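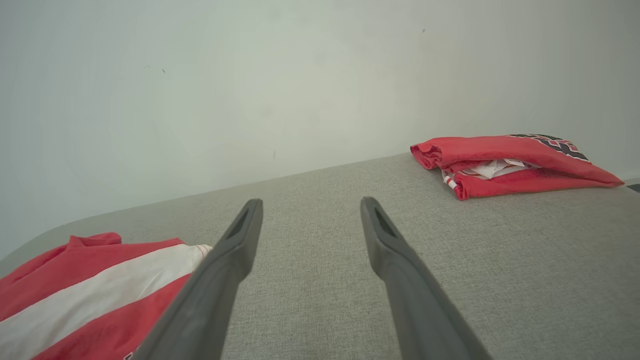
2 min read

Minutes, Tundanell Makers Club, July meeting
Subject: the Fanard folding kit, trial review
Started 6:30 p.m. in the upstairs room

1. Last meeting's minutes
Approved with one fix. The Skinner loan kit went back in June, with all its parts.

2. Fanard kit, where we are
The trial team gave a long and very happy report. The kit is the two-finger gripper with the wrist camera, the control box and a year of software updates. The quoted price is $1,436 with the club discount, or $2,496 for the bundle with the second arm. We have had it on trial for 18 evenings and it has been in use for nearly all of them, which can't be said for anything else we've borrowed!

Setup took one evening. The printed guide skips the step where you tell the software which way the camera is facing, and the team lost an hour to that. Members who had never touched an arm before were picking up clothes by their second visit, and a couple of them stayed until we had to turn the lights off.

3. Folding tests
Most of the work so far has been on shiny red sportswear, laid out on the light gray upholstered surface against the wall. The team likes the long tapered fingers a lot. They get under a sleeve or hem without dragging the rest of the shirt along, and the view from the wrist shows both tips and the cloth between them, so you can see a bad grab coming.

Slick fabric is still the hard part. On the default grip setting a shirt slides out partway through the lift maybe one try in three. Turning the grip up helps but leaves creases. Cotton towels were much easier and the team is a little bored with them.

There was a good back-and-forth about what counts as folded. Some members want flat and square, like a store shelf. Others are fine with a rolled bundle, as long as it stays together when you pick it up. Agreed: log both kinds, and write down which one was being tried before the run starts, not after.

4. Compared with Pemura
The Pemura kit costs less and has a better manual. Its fingers are short and wide, and they push thin cloth around. Its software also wants a fresh calibration each time it's powered up. Everyone who has used both prefers the Fanard. One member pointed out that Pemura sells spare fingers singly and Fanard only sells them in pairs. Noted.

5. Open questions for Fanard
Does the discount hold past the end of July?
Can we get the softer finger pads without buying the bundle?
Is there a way to save grip settings by fabric? (Lots of nodding at this one.)

6. Decision
Moved and seconded to buy the single-arm kit at the club price, pending answers on the first two questions. Passed, with one abstention from a member who wants the second arm too and said so at some length. The bundle can come back to us in the fall when we know the budget.

7. Other business
Bring old jerseys, leggings, anything slippery. Please wash them first.
The back window still sticks.
Sign-up sheet for August evenings is on the door.

Closed 7:50 p.m. Several people stayed on to run more tests.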